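Stedmont Opens Second Round of Help for First-Time Home Buyers

December 20, 2020

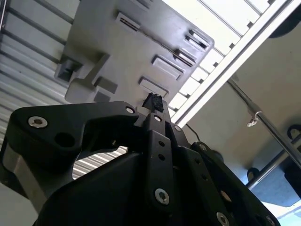
Applications now open at town hall

If you have been renting in Stedmont and wondering whether a place of your own would ever be within reach, the town has some welcome news to end the year on. The second round of its Home Start program is open, and it offers first-time buyers up to $2,000 toward the closing costs on a house, condo or townhome inside the town limits.

The first round, which wrapped up in November, helped 83 households get their keys, and the housing office tells us that a good many of those families had been renting in town for years. Some were young couples, some were grandparents raising grandchildren, and quite a few were single folks who had saved up a down payment and then found themselves a little short when the title fees, the appraisal and the first year of insurance all landed in the same week. Anyone who has sat at a closing table with a checkbook will know the feeling!

The money comes as a grant, so there is nothing to pay back as long as you live in the home for the first five years. Move out or sell before then and part of it is owed to the town, on a sliding scale that gets smaller every year. Buyers must not have owned a home in the past three years, and they will need to sit through a home buyer class, which is free and runs two evenings. The class is being held online this winter, and people who took it in the fall do not have to take it again.

Where the homes are

Most of the purchases in the first round were in the Parsons neighborhood, where the older two- and three-bedroom houses still tend to come up at prices a starter budget can manage. Parsons has its big shade trees and its deep back yards, and it is an easy walk from there to the library and the grocery store – although buyers should go in with their eyes open about old furnaces and older roofs. The program requires a full inspection before any money is released, and the housing office will go over the report with you by phone if you would like a second pair of eyes on it.

There is also some new building to look forward to. Plistia, the builder behind the townhomes on the old dairy land at the north end of town, has set aside 20 units for Home Start buyers. They are two-bedroom homes with a small patio and one parking space each, and the first of them should be ready to move into by summer. A monthly association fee will cover mowing, snow removal and the outside paint, and that fee does get counted when your lender works out what you can afford.

How to apply

Forms can be picked up from the box outside the town hall entrance or requested by phone and mailed to you. Along with the form you will need your two most recent pay stubs, last year's tax return and a preapproval letter from a lender. Any licensed lender is fine. Drirkis, the credit union on the square, has offered to waive its $83 application fee for anyone in the program, and its loan desk will take calls over the lunch hour for people who can't get away from work.

Applications are read in the order they come in, and the office expects to answer each one within three weeks. A buyer who has already made an offer on a home can still apply, provided the closing has not taken place. Those who were turned down in the first round are warmly invited to try again – the income limit for a household of two or more has been raised by $1,000, and several families who just missed it last time may well find that they qualify now.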